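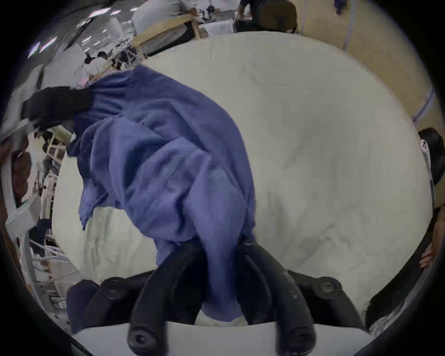
Blue knit fabric on the cream-white work table.

Andum Clothing Exchange
Minutes of the December members' meeting

Chair: Analyn Layug
Minutes: Trinidad Tolentino
The meeting opened at 6:30 p.m. in the upstairs room at Espiritu Hall.

1. Minutes of the last meeting
Approved with one correction. Under "Storage," the shelf unit was bought used from a shop on Telden Street, not donated.

2. Winter swap
Analyn reported that 89 people signed in at the door, up on last winter. Children's coats went first and there were none left by noon. Adult sweaters were slow again. Members agreed to stop taking adult sweaters two weeks before the next swap unless they are wool or nearly new.

The line at the door was a problem. It ran down the stairs and blocked the dance class on the ground floor. For the spring swap we will hand out timed tickets, with a new group let in every half hour. Trinidad will ask the hall whether we can use the side entrance as well.

There was a long discussion about the points system. Several members find it confusing and would like to go back to one item in, one item out. Others said that this is unfair to people who bring coats and boots. No decision. Members who want a change should send Trinidad a written proposal before the next meeting.

3. Mending table
The mending table was busy until closing. Most requests were for zippers and hems, and zippers take too long to do on the day. In future zippers will be taken in with a name tag and returned at the next open evening. We are short of black thread and size 14 needles. Analyn will order both.

It was asked whether we should charge for mending. Agreed to keep it free and put a jar out.

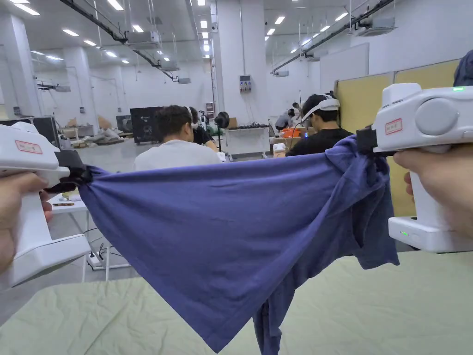
Navy-blue garment held up over the green-covered table.

4. Sorting
Too many bags are being left outside the door between meetings, and two of them got rained on and had to be thrown out. A sign will go up with the drop-off hours. Drutora Laundry has offered to wash one load a week for us at half price through the spring. Accepted with thanks.

Unsorted bags must be off the stairs by the end of each evening - the hall has now asked us about this twice.

5. Room rent
The hall is raising the rent by $4 an evening starting next month. We can cover this from the door money for now. The other rooms we looked at were either smaller or had no parking. Agreed to stay where we are and look at it again in the summer.

6. Other business
The iron is leaking and should not be used. Trinidad has a spare at home and will bring it in.
A set of keys with a red fob was left after the swap. They are in the desk drawer.
A request to add shoes to the spring swap was approved for children's sizes only.
The lost measuring tape has been found.

Actions
Analyn: thread and needles, drop-off sign, reply to Drutora
Trinidad: side entrance, timed tickets, spare iron

The meeting closed at 8:10 p.m. Next meeting same room, same time - please bring your own cup.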